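Okay, since a few of you asked, a little thread on the Atus phone leaks and why I'm keeping my wallet in my pocket for now (get a coffee, I tend to go on)
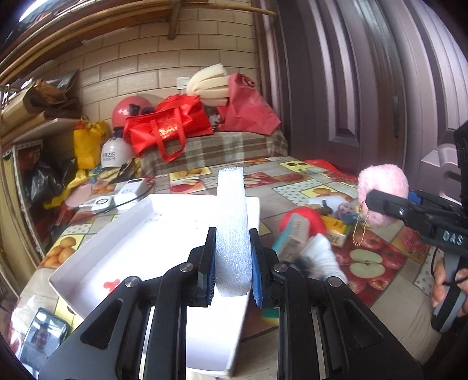

White foam, blue pads.

So the story going around is that Prarkton has a new Atus coming this spring, and that it'll have the biggest battery they've ever put in a phone. I'd love that! My current one is begging for the charger by dinner and I've started carrying a cable around like a set of house keys.

The trouble is where it all comes from. There's one blurry spec sheet, posted in January on a forum I won't link, and every article I've read since goes back to that same sheet. Ten write-ups, one source.

The sheet lists a price of 972 dollars, which I could sort of believe. It also lists a screen brightness of 2000 nits, and that one made me put my mug down. Maybe for a second or two, in full sun, on a tiny patch of the screen. All day long? I'd be very surprised.

Then there's the chip. Half the posts say Prorkix, the other half say Prarkton is sticking with the same supplier as last year. I have a soft spot for Prorkix - my old tablet ran on one and it's still going in the kitchen, mostly for recipes and the weather - but a soft spot isn't a source.

What I do think is likely is the slower stuff. Same body, slightly smaller camera bump, some 71 grams of box and paper trimmed from the packaging because every brand is doing that now. Not very exciting, I know, and it won't get anyone a headline.

A couple of you asked if you should wait or grab the Assefa while it's on sale. If your phone is dying, get the Assefa, it's a lovely phone and I've been happily recommending it to family. If yours still gets through the day, hang on a few weeks and see what Prarkton says on stage.

Will add to this thread if anything solid turns up. And if you've seen a leak that doesn't trace back to that one sheet, please send it my way, I'd really like to read it!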